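### 3.2 Opening scenes and the pull of the second film

Sequels have had plenty of attention from people who study box office returns, and far less from people who study how films begin. We find this a real pity, as the first ten minutes of a follow-up are some of the busiest and most inventive minutes in popular cinema! A second film has to greet the viewers who loved the first, bring in those who missed it, and still get a story moving.

Our sample holds 47 adventure sequels, all released in cinemas and all watched in full by both coders. Of these, 30 open on a character carried over from the earlier film, while the other 17 begin with somebody new. We had expected a much wider gap. The Plolwood series is a lovely case: its second entry spends its whole opening with a lighthouse keeper we have never met, and the returning heroine arrives only as a voice on the radio. Viewers in our October screening group laughed with delight at that moment, and several named it afterwards as the point where they settled into the film.

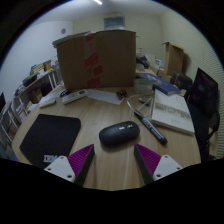
*Figure 2. Computer mouse and mouse pad on a wooden desk.*

Music does a great deal of the work here. In 29 of the sequels a theme from the first film returns before the title card, often slowed down or handed to a single instrument. *Trenent: The Low Tide* gives its old brass march to a solo accordion — a small change, and a thrilling one, as the tune is familiar well before it can be placed. *Quan Returns* goes the other way and blasts the full theme over a shot of an empty harbour, so that the joke lands before anyone has spoken.

The coders disagreed on only 2 films, both from the Jaltavska cycle, where the line between a prologue and a recap is hard to draw. The openings reuse footage from the earlier film but add new narration, and that narration quietly changes what we thought we had seen. We kept both in the sample and coded them as recaps. A case could be made for the other reading, and we return to it in Section 4, together with the films that hold back their title card until after the first chase.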